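Local Sales Tax Holiday and Small Shops: Project Report

Miyuki Yokoyama and Wendelin Tanner
Draft 3, for peer read

1. What we wanted to know

The city of Wistum drops its local sales tax on clothing and school supplies every August. The council says it helps families. Does it help small shops too, or do people just move their shopping up a couple weeks? That was the question. We started out wanting to cover the state tax as well but there wasn't time, so this is city tax only.

2. Background

A sales tax holiday is a short stretch when certain things are sold without the tax. Supporters say people buy more, and buy other stuff while they're in the store. Critics say most of it is timing: you needed the backpack anyway. There is also the question of who gets the money. A family with cash on hand can shop during the holiday. A family waiting on a paycheck maybe can't.

Wistum's list has a price cap on clothes and no cap on paper, pens, folders etc. Food and takeout are taxed as usual. Shoes count as clothes (we had to call city hall twice for that).

3. How we did it

Paper survey, one page, 4 questions, handed out on Hauser Street and at the Puven shopping center. We printed 400 and got 368 back, which was better than expected. Some people skipped question 3, the one on income, so we dropped it from the main results. Miyuki did the shop interviews. Wendelin did the spreadsheet and the charts.

The survey asked if the person knew about the holiday, if they waited for it, if they bought anything that wasn't on the list, and the income range.

For shops we used a script but people wandered off it, mostly to complain about the register updates. We kept those notes becuase they turned out useful, see section 5.

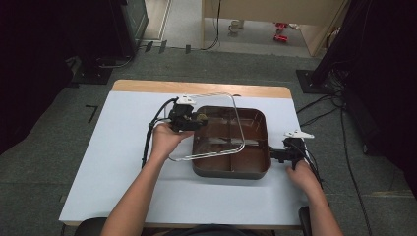 4. Survey results

Most people knew about the holiday. Fewer had waited for it. 57 said they bought something off the list on the same trip, usually snacks or household things. So there is some extra spending, but we can't say it wouldn't have happened the week after. No receipts, only what people told us. Big weakness.

Puven shoppers were more likely to have waited than Hauser Street shoppers. Could be the chain stores advertise it more. Didn't test that.

5. What the shops said

The owner at Ollorier, a kids' clothing store, said the holiday is her busiest stretch before winter and then it goes dead. She thinks the year comes out the same. A stationery shop said the opposite, new customers who came back later.

Everyone brought up the cost of changing the register. Tax off, tax on, check every item. Chains do it from a main office. A small shop does it by hand after closing, and if an item is coded wrong the shop owes the tax.

6. What we think

Shoppers save a little. Shops get a rush, and small ones get extra work with it. We would keep the holiday but have the city send out the item list earlier, in a format the registers can load. Wendelin would also lower the clothing cap, Miyuki wouldn't, so thats left open.

7. Still to do

Fix the chart labels. Add the city's revenue numbers if they answer our email. Put the interview script in the appendix.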